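Shopping basket

A shopping basket is a small, open container carried by hand and used by customers to gather goods inside a store before paying for them. It is the little cousin of the shopping cart, and is generally chosen by people who have come in for a few things and would like to be on their way again before long. The same baskets, once they leave the shop floor, lead a second life in homes, garages and classrooms, where they hold everything from clothespins to library books.

History

Baskets of one kind or another have gone to market with people for as long as there have been markets, and for most of that time the shopper brought her own. The store-owned basket came in with self-service, when customers began walking the aisles themselves and needed something to put their groceries in along the way. Early store baskets were often made of woven wood or wire. Wire ones were sturdy and easy to see into, but they could snag a sweater and they made quite a racket when stacked.

Molded plastic gradually took over in many stores. Plastic baskets are light, can be rinsed off at a sink, and come in any color a shopkeeper might like to match to the sign over the door.

Design

Most plastic baskets are wider at the top than at the bottom, so that empty ones nest inside each other in a tidy pile near the entrance. The rim is usually the thickest part, as it has to keep its shape when the basket is full and gives the fingers something comfortable to hold. Walls and floor may be solid, but very often they are pierced with slots or holes, which save material, let crumbs and drips fall through, and make it easier for a cashier to notice a lemon left behind in the corner. 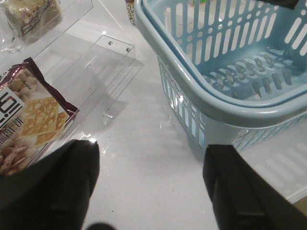
A light blue plastic shopping basket with slotted walls and a perforated floor.

Handles vary a good deal. Some baskets have a single fixed handle across the middle, while others have a pair that fold down flat over the rim. Larger models may add wheels and a long pull handle, a great kindness to anyone buying potatoes.

Collecting and reuse

Old store baskets have a modest but devoted following. Guadalupe Ledesma began her collection with 2 baskets from Gordale, a neighborhood grocery that was closing its doors, and it has since grown to 34, among them several from the Westico and Flumari stores. Her friend Berenice Serrano lends a hand each November, when the whole collection is washed, dried and put out for visitors to enjoy.

Care

Plastic baskets need very little looking after. Warm water, dish soap and a soft brush will take care of most dirt, with an old toothbrush for the slots. They are best dried upside down on a towel and kept out of strong sun, which can fade the color and make some plastics brittle over the years.

See also

Shopping cart
Market basket
Laundry basket
Reusable shopping bag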